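第四节 给 Plodura 床头灯接电和第一次开机

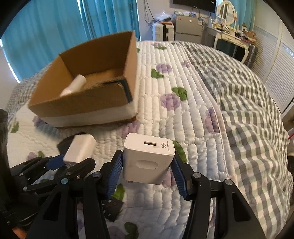

图4 带 USB 口的白色电源适配器，口旁边印有“66W”字样

前面三节我们把灯座、灯杆和灯罩都装好了，现在终于轮到通电啦。我自己家里用着两盏 Plodura，一盏在床头，一盏在孩子的书桌上，下面的顺序就是我每次重装时走的顺序，照着来基本不会卡住。

开始之前

请先确认灯杆底部的锁环已经拧到底（听到“咔”一声，不清楚的话翻回第三节）。包装里有一根米色编织线，一头是 USB-A，一头是圆头，这一步只用它。包装里不带适配器，家里现成的 USB 适配器大多能用，输出里有 5V 这一档就行。灯本身很省电，不用专门去买大功率的。

注意：编织线的圆头和 Flaltulness 加湿器那根长得特别像，插得进去，但灯会一闪一闪的。我把两根线搞混过，折腾了一晚上。灯的线在圆头旁边有一圈棕色的缝线，认准这个。

接电

1. 把灯放在平的桌面上，灯头朝下转，别对着自己的眼睛。

2. 把编织线从灯座后面的缺口穿进去，留出一掌长的余量，再把圆头插到底。插好以后轻轻拽一下，应该是拽不动的。

3. 把线压进灯座底下的线槽。线槽拐了两个弯，第二个弯有点紧，我习惯用指甲盖推，请不要用螺丝刀，线皮会被划破。

4. 把 USB 那头插进适配器，再把适配器插到墙上。顺序反过来也不会坏，只是灯会立刻亮起来，夜里挺晃眼的。

5. 等灯座上的小点变成橙色。小点要是一直不亮，先换一个插座试试，再看第七节的排查表。

警告：不要把灯和电暖器、热水壶接在同一个老旧插排上。如果适配器烫得手放不住，马上拔掉，别再继续用。手湿的时候也请先擦干再碰插头。

第一次开机

6. 用手指按住灯座上的小点，数到三再松开。灯会从很暗慢慢亮到最亮，然后停在中间那一档，这就算开机成功了！

7. 轻点一下是换亮度，一共4档。点两下是换色温，从偏黄到偏白来回走。我晚上看书固定用第二档加最黄，第二天早上它会自己记得，这个功能我真的太喜欢了。

8. 关灯的时候再按住小点，等灯光全暗了松手。如果只是轻点，它会跳到下一档，刚开始用的人十有八九会在这里点上好几圈（我婆婆点了整整一个星期，后来习惯了就很顺手）。

提示：色温切换的时候会有半秒左右的停顿，属于正常情况，不用连着点。

设定睡前渐暗

这个功能默认是关着的，想用的话得自己打开。

9. 灯亮着的时候，连点小点三下，橙色会变成绿色。

10. 绿色亮着时，每轻点一下加十分钟，最长可以设到144分钟，最后一次加的那一点不满十分钟。我一般点三下就够了，反正没看几页就困了。

11. 停手等一会儿，绿点闪两次，表示已经记住了。之后每天晚上开灯都会按这个时间慢慢暗下去，想取消就再连点三下。

注意：拔掉电源以后渐暗时间会清零，亮度和色温不会。出门旅行拔了插头的，回来要重新设一遍。我去年十一月回老家就忘了这件事，半夜醒过来灯还亮着，还以为坏了。

和 Drustano 夹子一起用

有些朋友不想占桌面，会另外配 Drustano 夹子把灯夹在床头板上。这时候线槽用不上了，请跳过第3步，把编织线沿着夹子背面的两个小扣往下走。床头板太厚或者带弧度的，夹之前先垫一块软布，既不打滑，也不会压出印子。夹好以后左右推一推灯头，夹子不该跟着动。要是动了，把旋钮再拧半圈，别用钳子，塑料旋钮受不住那个力气。

要是床是软包的，我不太建议夹。布面会慢慢陷下去，过几天灯就歪了，我试过两回都是这样。老老实实放床头柜上更省心。

平时怎么打理

灯罩上落了灰，用干的软布擦就好，棕色的布罩可以拿衣服滚筒粘一粘。擦灯座之前请先拔电源。酒精和厨房清洁剂都别用，小点外面那层透明的膜会发白，发白以后就不太灵了，这个膜没法单独换。

线头如果松了，可以单独买一根，配件号是1063，报这个号就行，不用寄灯。Tănase 系列的落地灯用的是另一种线，接口粗一圈，买的时候别选错。

接下来翻到第五节，讲的是怎么调灯杆的松紧，高个子和习惯躺着看书的朋友最好都看一眼。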